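Every spring I swear I'll put the winter coats away before the first hot day, and every spring I'm still shoving a puffer down the back of the closet door while everyone else is out buying sandals. This year I decided to do it properly, so I called Dulce Galindo, who spent 9 years folding outerwear at a shop called Rarley and has opinions (so many opinions!) about how the rest of us do it.

Her first rule is to use the bed. I've always folded coats against my chest, chin holding the collar, and they come out looking like a dropped pie. "Face down, flat, hood up at the top," she told me over the phone, in a voice that made me stand up straighter.
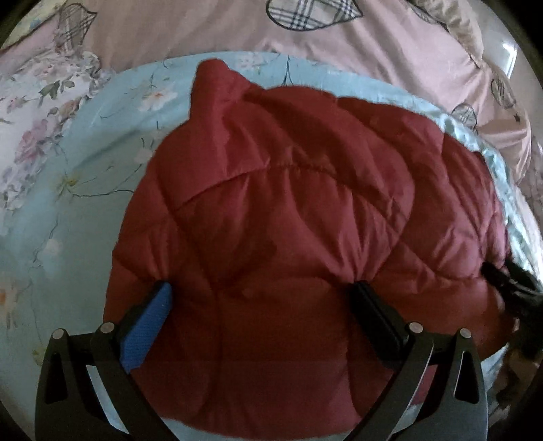 *Back side up, hood at the top: the Galindo starting position.*

From there you check the pockets – I found two cough drops and a parking receipt from September – then zip up, smooth the sleeves in over the back and fold the hood down onto the shoulders. Then comes the part I'd been getting wrong for my entire adult life. I used to kneel on the thing to get the air out. Dulce made a noise when I confessed this. You start at the hood end and roll slowly toward the hem, leaning on it with your forearms, and you let the air leave in its own time. Mine took ten minutes, mostly because I kept stopping to complain.

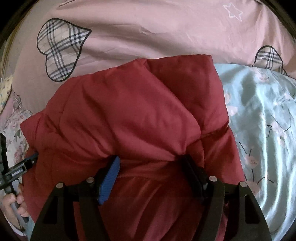

Storage is where my friend Rocío Pacheco and I part ways. She swears by vacuum bags and once got her whole family's ski gear under a crib. I tried that a couple of years back and my favorite coat came out flat as a placemat, and it sulked until Thanksgiving. All those stitched compartments are there to hold puff, and I'd like them to keep it, so I've gone over to a big cotton sack from Sendau with a drawstring and plenty of room. It takes up more shelf, sure, but I gave away 2 sweaters to make space and I haven't missed either one.

Dulce's last word was about washing. Do it before you store, never after, and dry it longer than you think you need to. I've still got the kids' coats to do, and one of them has gum in the cuff.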